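Is the Pludmont 12-miler worth the entry fee?

kettlebrook
Signed up half asleep in March and now I'm reading the small print. It's $42 with no shirt, and Canska wants your email before they'll show you the route. 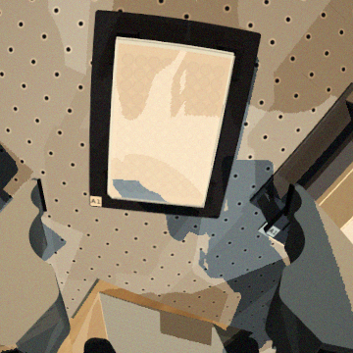 Last year's results list 192 finishers, so it isn't tiny. Where does the money go?

slowpoke_13
Road closures, mostly. I ran it and thought it was fine. Two water stops, decent marshals.

hillrat
Fine? My watch had it well short. Edisgate is cheaper and they measure their course.

slowpoke_13
Your watch loses signal under the trees. Everyone's does.

kettlebrook
Mine doesn't. And is the Yáñez loop still in it? That's all mud.

hillrat
Still in. They call it "scenic."

kettlebrook
Great. Asking for a transfer to Edisgate, not holding my breath.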